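**Communal bins on Zumthorpe Road - anyone else had the letter?**

**curby_mum** - Jan 14, 2018

So we've had the letter. From the end of January they're taking away our wheelie bins and we all have to use big shared ones on the pavement instead. Same sort of thing as these: 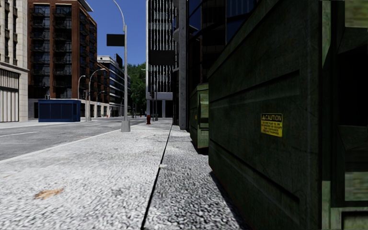 **Sandetti** wrote:
Had mine as well, and I'm fuming. My mum is at number 27 and she can't carry a full bag to the corner in the wet. Did anyone ask her? No they did not.

**curby_mum** wrote:
Oh your poor mum! There's a bit on the back of the letter about assisted collection, you have to ring up for it. I was on hold for ages but I did get through in the end, so don't give up on the first go.

**bedoya_lad** wrote:
Going to be unpopular here but I can't wait. We've got 7 wheelie bins for the flats and no front garden, so they live on the path and you can't get a pushchair past. Shared ones get emptied 4 times a week where my brother lives and he says it's miles better than it was.

**Sandetti** wrote:
Your brother hasn't got to listen to bottles going in at midnight though, has he? They'll be right under somebody's bedroom window.

**bedoya_lad** wrote:
He's on the second floor right above them lol. Says he only hears the lorry.

**Jairo Arango** wrote:
What about recycling? My letter only mentions general rubbish and I've got two boxes of cardboard in the hall waiting for an answer.

**curby_mum** wrote:
Recycling stays as it is, Jairo - box out the night before, same as now. It's in tiny print at the bottom of page 2, I missed it the first time too.

**Sandetti** wrote:
Well I'm still writing in. If they put one outside the chippy it'll be full of everybody's trays by teatime and we'll have gulls all over the place.

**bedoya_lad** wrote:
Fair point about the chippy, I'd sign that. Could it go up by the garages instead?

**curby_mum** wrote:
Garages would suit me! I'll put it in my email tonight and post the reply on here when I get one.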